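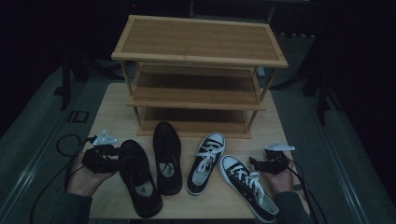

Vier Schuhe, drei Böden, ein Tisch. Mehr braucht es nicht, um herauszufinden, ob so ein Handgreifer-Set was taugt. Meine Meinung nach mehreren Wochen mit dem Paket von Brakik: die Hardware ja, der Dienst drumherum eher nein, der Preis – darüber müssen wir reden.

Kurz zum Angebot. Zwei schwarze Greifer, Kabel, Software, dazu ein Abo bei Mornico, die die Aufnahmen prüfen und aufbereiten. 2.000 Euro für das Set, 138 im Monat fürs Abo. Ohne Abo laufen die Greifer auch, aber dann sitzt man mit den Rohdaten allein da. Steht im Prospekt auf der letzten Seite. Klein.

Was ich gut finde: dass man überhaupt mit der Hand anfängt. Jahrelang hieß es, erst den Arm kaufen, dann die Zelle bauen, dann schauen, was man damit macht. Falsche Reihenfolge. Wer einen schwarzen Schnürschuh selbst mal mit zwei Backen packen und auf ein Regalbrett stellen musste, weiß nach zehn Minuten mehr über die Aufgabe als aus jedem Lastenheft. Der Schaft gibt nach. Die Zunge rutscht weg. Schnürsenkel sind sowieso die Pest, vor allem lose weiße, die über die Zunge hängen und sich zwischen die Backen legen.

Und genau deswegen Schuhe. Nicht Würfel, bitte nie wieder Würfel. Ein Leinenschuh mit Gummikappe ist vorne steif und hinten weich, der eine steht gerade zum Regal, der andere liegt schräg an der Ecke, und schon sind das zwei verschiedene Aufgaben. Jeder Anbieter, der seine Vorführung mit Holzklötzchen macht, hat bei mir verloren. Jernby macht das bis heute so.

Jetzt das Aber.

Kabel. Beide Greifer hängen an einem, links und rechts vom Tisch geht es runter. Im Stehen geht das. Sobald man über Kreuz greift, also mit rechts den linken Schuh, zieht es am Handgelenk. Helmut Schmieder, der bei uns die meisten Durchgänge gemacht hat, hat sich angewöhnt, das linke in einer Schlaufe neben der Hand liegen zu lassen. Funktioniert. Ist aber kein Konzept für ein Produkt in dieser Preisklasse. Das Set von Sayce läuft mit Akku, ist dafür klobiger und nach einer guten Stunde leer. Auch nicht schön.

Dann das Gewicht. Steht nirgends im Datenblatt als Problem, ist aber eins. Nach der Mittagspause werden die Bewegungen schlampiger, man sieht es in den Kurven sofort. Wer acht Stunden am Stück plant, plant Ausschuss.

Und das Abo. Wir haben 244 Durchgänge eingeschickt, Schuhe paarweise aufs Regal, mal oben, mal mittlerer Boden. Der obere ist einfach. Beim mittleren muß man flach rein, unter die Kante, und da trennt sich die Spreu. Zurück kam ein Bericht mit Ampelfarben. Grün, gelb, rot. Warum rot? Stand nicht drin. Auf Nachfrage hieß es, die Kriterien seien intern. Entschuldigung, aber ich bezahle für eine Prüfung und darf nicht wissen, was geprüft wird? Das ist wie eine Klassenarbeit ohne Korrektur am Rand.

Detlef Kasten, mit dem ich über das Thema seit Jahren streite, sieht das anders. Sein Argument: ein kleiner Betrieb könne die Auswertung eh nicht selbst machen, da sei eine Ampel besser als nichts. Halb hat er recht. Aber wer nur die Ampel kriegt, lernt nichts dazu, und beim nächsten Projekt zahlt er wieder. Kann man als Geschäftsmodell so machen. Sympathisch ist es nicht.

Mornico empfiehlt übrigens 1.000 Durchgänge pro Aufgabe. Mag sein. Mir wären weniger lieber, dafür mit mehr Unordnung: Schuhe auf der Seite, Paare gemischt, Regal mal näher, mal weiter hinten auf dem Tisch. Bei uns stand es anfangs immer an derselben Stelle, das war ein Fehler, und den hätte ein ordentlicher Dienst nach den ersten Einsendungen melden müssen. Hat er nicht. Alles grün.

Mein Rat also: Greifer nehmen, Abo erst mal lassen, jemanden im Haus suchen der sich die Daten selber anschaut. Und bei Brakik wegen der Kabel nerven, die längere Variante gibt es nämlich schon, nur nich im Set – kostet extra, Lieferung laut Vertrieb ab Dezember.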